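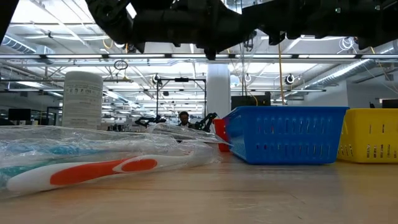 Ask Kyriaki Ververidis whether a machine can tidy a bathroom shelf yet and she starts laughing before you get to the end of the question. "Some of it! More than last year!" She leads the chores group at Linside, where the job is teaching robot arms to do the dull bits of keeping a house, and she can talk about clutter with more feeling than anyone I've met. Take two toothbrushes still wrapped in clear plastic. A person reaches over and drops them in a basket without a thought. For an arm, she says, the crinkly wrapping is a headache, all shine and folds. "The camera sees highlights. Where does the plastic stop? Where is the handle? You and I just know there's a toothbrush in there."

So what can they do well? Stiff things with a simple shape, mostly. A canister of wipes is a friend, she says, round and upright and the same from every side. Cups are good. Boxes are very good. The group keeps a running log of attempts at putting small household things away, and when we spoke in June it stood at 2,327, with every dropped sponge written down. "I read the failures first," she says. "They're the best part of my morning."

Her favorite concerns a sock. The arm picked it up, carried it to the right basket, opened its fingers, and the sock stayed where it was, hanging from one fingertip. The program marked the job as done and moved on to the next item with the sock still attached. "It went on like that for six more things — very proud, wearing its sock."

Before Linside she worked on the packing side at Vasilakis, and she still thinks shop floors will get there well ahead of kitchens. A stockroom can be arranged to suit the machine. Shelves stay put, the boxes come in known sizes, and somebody has decided where everything goes. At home you have a drawer that sticks and a child who has moved the soap. "My own bathroom would defeat any robot I know," she says. "It defeats me."

Speed is the other thing. She is patient about it, though I get the feeling visitors often aren't. An arm that takes a minute over one toothbrush looks hopeless if you're standing next to it, but what if you've gone to work? "If I come home and the counter is clear, do I care that it took all afternoon? I don't!"

What she does care about is the odd case, the thing that was never in the practice set. Next on her list is a trial in Londcombe, in real homes, with the owners' own mess left exactly as it is. She wants the half-empty tubes and the tangled chargers — and yes, the wrapping. I asked which chore she would hand over first if she could pick any. She didn't need to think. "Putting away the shopping. All of it, bags included. Ask me again next June."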